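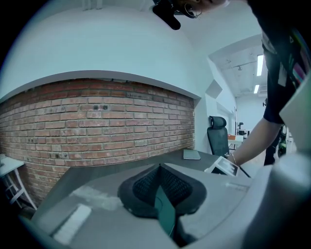
What Is a Brick?

A brick is a block made from clay that has been shaped, dried and then baked at a very high heat. People have built with bricks for thousands of years. Houses, schools, bridges, chimneys and tunnels can all be made from them. This page from the Lembridge Museum of Building explains how bricks are made and how a wall stays up.

What are bricks made of?

Most bricks begin as clay, a kind of soil made of very tiny grains. When clay is damp, it can be pressed into almost any shape. When it has been baked, it becomes hard and will not turn soft again, even in heavy rain.

Many clays contain iron. In the heat of the oven, the iron joins with oxygen from the air and the clay turns red. Clay that contains a lot of lime often bakes to a yellow or cream color. Two bricks from the same oven may also look different – one may have been closer to the fire than the other.

How is a brick made?

First, the clay is dug from the ground and crushed. Stones and roots are taken out. Water is added, and the clay is mixed until it is smooth.

Next, the clay is shaped. In the past, a worker called a molder threw a lump of clay into a wooden box with no lid and scraped off the extra. Today a machine usually pushes the clay out in one long strip, and wires cut the strip into blocks.

The blocks must then dry. If wet bricks go straight into the heat, the water inside turns to steam and the bricks can crack.

Finally, the bricks are fired in a special oven called a kiln. A kiln is much hotter than the oven in a kitchen. Firing may take several days, and the bricks must cool slowly afterward.

The Henriques brickyard at Lembridge

The Henriques brickyard had 20 workers when it opened. Its first foreman, Helge Forsberg, kept a notebook in which he wrote down every load that left the yard. One page records a load of 391 bricks for a baker's oven. The notebook is on display in the museum's Clay Room, beside 6 of the wooden molds used at the yard.

What holds a wall together?

The material between bricks is called mortar. It is a paste made of sand, water and cement or lime. Mortar fills the gaps and becomes hard as it sets.

Builders also lay bricks in a pattern, known as a bond. In most bonds, each brick sits across the joint between two bricks in the row below. The weight is then shared along the wall. One row of bricks is called a course.
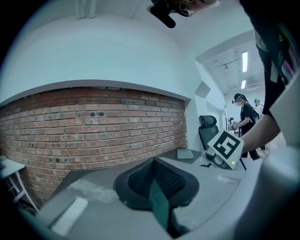
Old brickwork. The courses are the rows running along the wall.

Why do old bricks look different?

Smoke, dust and rain can darken the face of a brick. If water soaks in and freezes, it takes up more space and may break off small flakes. Holes may be left where nails or screws once were. A well-made brick can still last for more than 100 years.

Words to know

Bond – the pattern in which bricks are laid.
Course – one row of bricks.
Kiln – a very hot oven for baking clay.
Mortar – the paste that joins bricks together.

Something to try

Build two small walls with toy blocks. In the first, stack each block directly on top of another. In the second, place each block across a joint. Push both walls gently with one finger. Which one falls first?

Text by Arif Pasaribu, Learning Department. Page last reviewed 28/09/2019.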